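Last updated 16/06/2018

# Setting up a play kitchen food basket and plates

These instructions cover sorting, cleaning and laying out play food for one child or a small group, ages 3 and up. I wrote them for the playroom at Kırmızıgül, where we have one low table and a shelf, but the same steps work on a living room floor.

## What you need

- One basket, wide enough that a child can see everything in it without digging
- Play food with large pieces. Corn, carrot, cucumber and egg are a good start
- Two or three light plates or shallow bowls
- A tray, if you have one
- A soft cloth, dish soap and a dry towel
- A shoebox for pieces that need repair or are going out

You don't need a matching set. Ours came from Flasidside and from two families who were moving.

## Step 1: Empty everything out

Tip all the play food onto a towel. Do this on the floor. Look at each piece and put it in one of three groups: keep out, store, or shoebox.

Anything cracked goes in the shoebox. So does anything with a loose leaf or stem. Pull on the leaves firmly before you decide, and check the seam where a piece is molded in two halves. If an adult thumbnail fits into the seam, take the piece out of use.

Small parts such as peas, berries and coins should not be in the basket when children under three are in the room. We keep ours in a lidded jar on the top shelf.

## Step 2: Wash

Plastic pieces and plates go in warm water with a little dish soap. Rub along the seams and in between the kernels on the corn. Rinse and stand them on the towel. Hollow pieces can take in water through a pinhole, so squeeze or shake each one before you put it away. Leave them overnight if you hear anything inside.

Painted wood should be wiped, never soaked.

Don't wash a wicker basket in the sink. Take it outside, turn it over and knock the bottom. Then go over the weave with a barely damp cloth. Run your hand along the rim and snip any strand that sticks out. I use nail scissors.

## Step 3: Fill the basket

Put the long pieces in first and lay them at the back. Round ones go near the front. Stop before the basket is full. A child who has to dump it to find the egg will dump it every time.

If you have a lot of food, store most of it and change what's out on the first Saturday of the month. In May we had only breakfast things out and they were used more than the whole pile had been.

## Step 4: Set the plates

Put the basket on one side and a plate next to it, close enough to reach across. Leave the plate empty at the start. Wide, shallow plates are easier than deep bowls for younger children, and an egg will still stay put if there is a bit of a rim. A tray behind the plate gives them somewhere to move finished dishes. 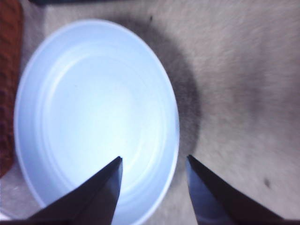
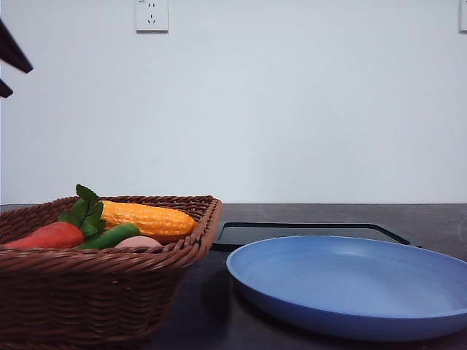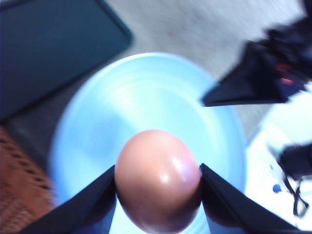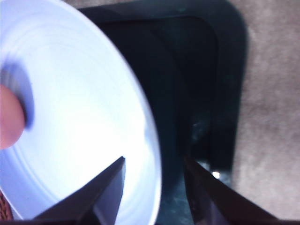 ## Step 5: Start the game

Most children need no instructions. If one is stuck, ask for something simple: "Could I have an egg, please?" Wait. Then ask for two things at once. With a group, let one child be the cook and one the customer, and swap after each meal.

For older children, write short orders on slips of paper. Drawings work for those who can't read yet. Yavuz Kurtuluş made a set of picture orders on index cards and put clear tape over both sides, and they have lasted well.

## Step 6: Put it away

Show the children where each thing goes the first few times. Food in the basket, plates stacked on the tray, tray on the shelf. Start five minutes before you need the room. If you have small bowls as well as plates, stack them separately or the pile will lean.

Check the floor under the table before you sweep. Eggs roll.

## Repairs

A loose leaf can go back on with a glue made for flexible plastic. Clamp it with a clothespin and leave it a full day. Test it again with the same firm pull from Step 1. If it moves, throw the piece out.

A split in a wicker rim can be bound with waxed thread. Start an inch before the split, wrap tightly, and finish an inch past it. Tuck the end back under the last few turns with a blunt needle. Keep the knot on the outside of the basket where small fingers are less likely to pick at it, and look at it again at the next wash.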